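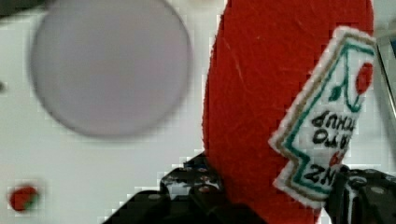

Fig. 1. A ketchup bottle, felt version.

Food Science for Non-Scientists, Week 4: Why Some Sauces Won't Pour
Notes by Natsumi Kamata, 27 January 2022

Okay, so last week we talked about thin liquids. Water, vinegar, cooking oil. Those are the well-behaved ones (we call them Newtonian, and yes, it'll be on the quiz). Stir them fast or slow and they stay just as thick as they were.

Ketchup doesn't do that. Sitting still, it acts almost like a solid, and you can leave a blob on a spoon and it keeps its shape. Push on it hard enough and it suddenly runs! The push it needs before it starts moving is called the yield stress. Please learn that term, I use it constantly.

Why does it happen? Ketchup is mostly water with tiny bits of tomato in it, and those bits tangle up and hold each other in place. Shake the bottle and the tangle loosens. Leave it alone and it slowly builds back up.

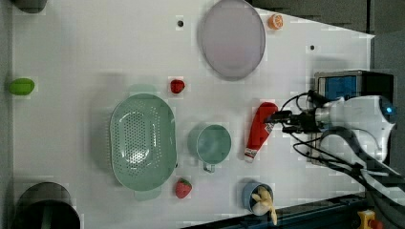 Words people mix up

Shear thinning means it gets runnier the harder you stir. Thixotropic means it gets runnier the longer you stir, then thickens again when you quit. Ketchup does a bit of both, so I get why the homework answers were all over the place. Cornstarch in water goes the other way (shear thickening), and that's the one you can punch.

Tomoyo Nishimura is running the lab section again and she'd like you to bring an apron. You'll each get 100 grams of sauce and a tilting board. Tip it slowly and write down the angle where the sauce first slides. 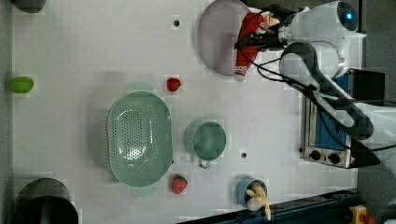

Do the same with mustard and with mayo, and wipe the board well in between, or your second angle will come out much too low. Mayo is an emulsion, so it's oil drops packed together instead of plant bits, but it still has a yield stress. Have a guess before lab about which of them holds on longest.

Reading: the Hafstein chapter on thick fluids, up to page 204. Skip the math box if it scares you, we'll do it together in class.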